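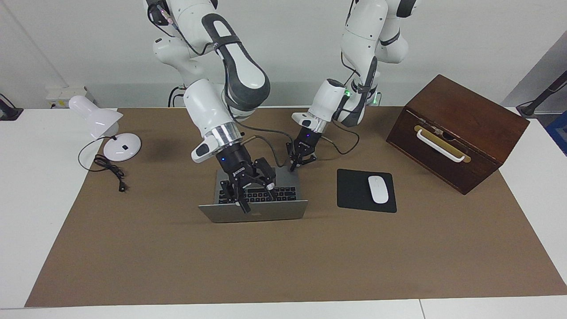
The two arms over the work mat, with both grippers over the laptop and the lamp, mouse and wooden box to either side.

The Long Table
Glykeria Manolakis is teaching a pair of robot arms to tidy a desk. Most of the work so far has gone into the desk.

The shared workshop in Flasmont used to sell carpet. The roll racks are still bolted to the back wall, and members store pipe and lumber on them. The front half has the welding bay and the big saws, and a corridor leads past the restrooms to a room with white walls and a door that shuts out most of the noise. Glykeria Manolakis has had the use of that room since March.

She pays for it with labor. In exchange for the space she keeps the workshop's two laser cutters running, a job that takes up most of one evening a week and has given her strong opinions about cheap mirrors. The rest of her free time goes to a pair of arms, the white table they reach over, and a piece of software she calls Romwood, after the street where she grew up.

The goal of Romwood can be put in a sentence. At the end of a working day, the arms should close the laptop, put small things away in a box and leave the desk ready for the morning. Manolakis has spent most of a year on it and says she would be happy to get the laptop part right.

"A person does it without looking," she says. "You're talking to someone, you're thinking about dinner, and your hand just goes out and shuts the thing. I wanted to know what's in that."

Manolakis is a refrigeration technician by trade. She services walk-in coolers for restaurants and school kitchens, and she came to robots by way of control boards, which she got tired of replacing and started repairing. She built her first arm from a kit on her kitchen table. It could pick up a marker and, on a good night, put it back down in the same place. The second had better motors and a bad habit of drooping when it got warm. Neither one survives. Their parts are in a drawer, and a few of the bearings went into a neighbor's bicycle.

The arms she has now were bought used, as a pair, from a packaging firm that was closing a line. They came on a pallet without their controllers. Getting them to move took her the first winter. She wrote the low-level code herself, threw it away, and wrote it again after reading how other people had done it. The name for that layer is Kvaran, and she has put it online for anyone with the same orphaned hardware. A handful of people have written to thank her. More have written to report bugs.

What a visitor notices first is how quiet the arms are. Then it is how slowly they go. Manolakis runs them well below their top speed, partly out of caution and partly because her software needs the time. Each arm ends in a black gripper with a blue light on it. When one of them comes down over the laptop keyboard with its fingers spread, it looks like someone about to type a letter and unsure how to start.

The laptop is the hard part. It is a thin silver machine, and the hinge is stiff for the first bit of travel and loose after that. Push the lid too close to the hinge and the whole computer slides across the mat. Push it at the top and it goes over nicely until the halfway point, where it wants to drop. A person slows it with a fingertip. The arm has to be told that there is such a thing as slowing it.

Her answer is to use both arms. One holds the base still, pressing down near the keys, while the other comes over from behind and brings the lid down. The trouble is that the two grippers then want to be in nearly the same spot. The arm holding the base has to leave before the lid arrives, and if it leaves too soon the base slides. She calls this moment the handoff, although nothing is handed to anyone. It has taken up more of her notebook than any other subject.

There have been casualties. Two laptops came before the present one. The first had its screen cracked when a gripper failed to leave in time. The second lost several keys and then, a week later, its hinge. Both were dead machines to begin with, bought for parts, and she didn't mourn them. The current one works, which she says makes her more careful than any line of code has.

Her method of teaching is plain repetition. She moves the arms through the job herself using a pair of hand controllers, and the software records where the joints went and what the cameras saw. Then she moves the laptop a little, turns the lamp, slides the mouse to the other side of its pad, and does it again. A session lasts until her shoulders ache. Afterward the recordings go to a computer under her desk at home, which spends the night working through them, and the following evening she finds out what it learned.

Often it learned something she didn't mean. For a while the arms would not start on the laptop unless the lamp was on the left side of the table. The lamp had been on the left in every recording, so as far as the software could tell, it was part of the job. She spent several evenings doing nothing but moving the lamp around. It is back on the left now, its white shade tipped toward the wall and its cord lying in a coil on the mat, and she says the arms no longer care.

The mat has its own history. The table is white, the arms are mostly white, and so are the lamp and the mouse. Against a bare white tabletop her cameras kept losing the edges of things. She tried a green cloth, which wrinkled, and a black rubber sheet, which swallowed the keyboard and the mouse pad. What she settled on is a plain brown covering with a dull surface and no glare. It stops a little short of the table edge on the sides and the front. That white border turned out to be handy, and the software uses it to work out where the table is.

She replaces the mat when the marks on it get too heavy. For a while she drew outlines on it to show where each object belonged, then found the cameras were reading the outlines. After that she gave up pens and started placing things by eye.

On the right side of the table is the box. It is dark brown wood with a slanted lid, and it has a white bar handle mounted over a brass-colored plate. Manolakis found it at a yard sale in Plustberg, the next town over, and liked it before she had any idea what she would do with it. It has become the second half of the project. The mouse is supposed to go in there at the end of the day.

"I could have made it easy," she says. "I could have used a shoebox with no lid. But then you've got a robot that can use a shoebox."

The handle is a good shape for the grippers, a straight bar with room behind it. The angle is less friendly. She likes to keep the box turned a bit, the way a box on a real desk would be, and the arm has to come in at a slant to meet it. When she started, it would line up perfectly with where the handle would have been if the box were square to the table, close its fingers on nothing and lift with great confidence. That stopped after she recorded a few dozen more runs with the box at different angles. It now gets hold of the bar on most tries. Opening the lid and keeping it open while the other arm brings the mouse over is still ahead of her.

Other members drop in. The white room is on the way to the only good sink, and people carrying paintbrushes stop in the doorway. A cabinetmaker from the front shop has offered more than once to build her a better box and has been turned down each time. A retired bus mechanic gave her the idea of running a check on the joints before each session, something he used to do with door actuators, and it caught a loose connector in its first week. One teenager, there for the welding class, asked why she didn't just close the laptop. She told him it was a fair question and let him try the controllers. It took him five attempts to shut it, and he has been back several times.

Cables are a running complaint. They come off both wrists, and a black one hangs between the arms in a loop that has to be long enough for any reach and short enough to stay off the table. Manolakis has shortened it and lengthened it again. If it brushes the laptop during the handoff, the cameras see something dark moving across the lid, and the software hesitates. She has looked at sleeves, springs and clips. The loop stays for now.

She keeps a paper log, a habit from her day job, where every cooler has a card inside the door with dates and initials. The entries are short. "Lid ok, base slid." "Lid ok." "Hit mouse." "Left arm late -- same as last night." Some pages are nearly all one kind of failure, and she can tell from them what she was working on without reading the words. She has considered moving it all to a spreadsheet and hasn't.

Money comes up less than one might expect. The arms were the large expense, and she won't say what she paid beyond that it was less than her truck. The cameras and their stands were bought one at a time. She has been asked whether she plans to sell any of this. A man who runs a small office-cleaning company came by after hearing about it and watched for most of an hour. He wanted to know if it could do forty desks. She told him it could do one, sometimes, if it was this one. He left his card anyway, and it is pinned above her bench next to the laser cutter schedule.

Her plans for the coming months are modest. She wants the laptop closing reliable enough that she can start it and walk to the sink and back. She wants the box lid open. After that there is the matter of the lamp, which ought to be switched off last. The switch is a small black one on top of the round base, and her grippers' fingers are wide for it. She has been sketching a narrower fingertip on the backs of work orders.

By nine in the evening the saws out front have stopped and the building is quiet enough to hear the arms settle when the motors ease off. Manolakis writes a line in the log, coils up the hand controllers and shuts the laptop herself.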